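スレッド:町に一軒だけの昼めし屋「Brinora」が昼の営業をやめるらしい

1 名前:トラクターは左車線
10月いっぱいで昼をやめて夜だけにするとの貼り紙。農協の帰りに寄れる店がこれで消える。日替わり699円、味噌汁おかわり可。味噌汁が薄いのは企業努力だと思っていた。

2 名前:畦道
うちは夫婦とも外に出てるから昼は各自調達。各自調達とはつまりBrinoraのことだった。

3 名前:Qin
値上げすればよかったのに。200円上げても行ったよ。

4 名前:トラクターは左車線
>>3
前に100円上げたとき、いちばん文句を言ってたのはあなたです。

5 名前:Qin
あれは唐揚げが2個に減ったことへの文句。値段の話はしていない。

6 名前:乾燥機待ち
国道沿いのLodumじゃだめなの? 朝から開いてるし駐車場も広い。

7 名前:畦道
>>6
長靴で入ると床を見られる。客の顔より先に床を見る店は落ち着かない。

8 名前:乾燥機待ち
泥を落としてから入ればいいだけでは。Brinoraだって黙って掃いてたんだと思うよ。

9 名前:Plendex派
弁当の宅配で十分。Plendexなら田んぼの入口まで持ってくる。刈り取り中に店まで往復する時間のほうがもったいない。
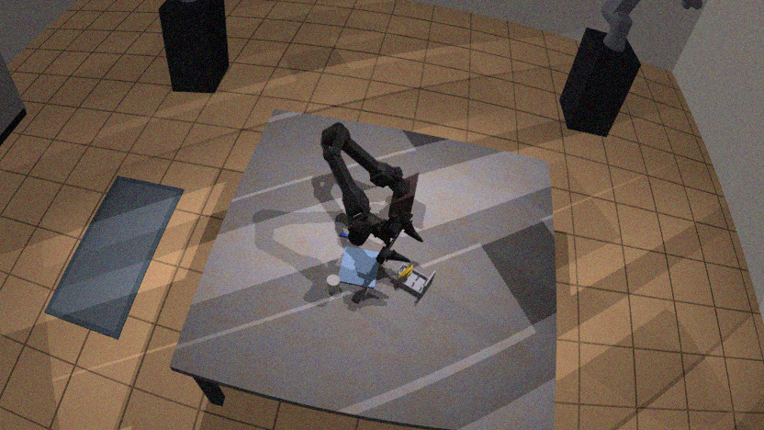
上から見たテーブルとアーム(CG)

10 名前:トラクターは左車線
>>9
先月頼んだら隣の集落の田んぼに届いた。向こうの人がうまかったと言っていた。

11 名前:Plendex派
それは住所の書き方が悪い。「柿の木を曲がったところ」では誰も着けない。

12 名前:畦道
柿の木で通じないほうがおかしい。郵便は来る。

13 名前:乾燥機待ち
店の側からすると、雨の日だけ満席で晴れたらガラガラって相当きついと思う。仕込みの読みようがない。惜しいと言うなら晴れの日にも行かないと。

14 名前:Qin
晴れの日は仕事だろうが。

15 名前:乾燥機待ち
だからそういうことだよ。

16 名前:トラクターは左車線
とりあえず明日は行く。11時半に着けば奥の座敷が空いてるはず。

17 名前:Qin
奥は俺の席。

18 名前:畦道
相席で。日替わりはサバだそうです。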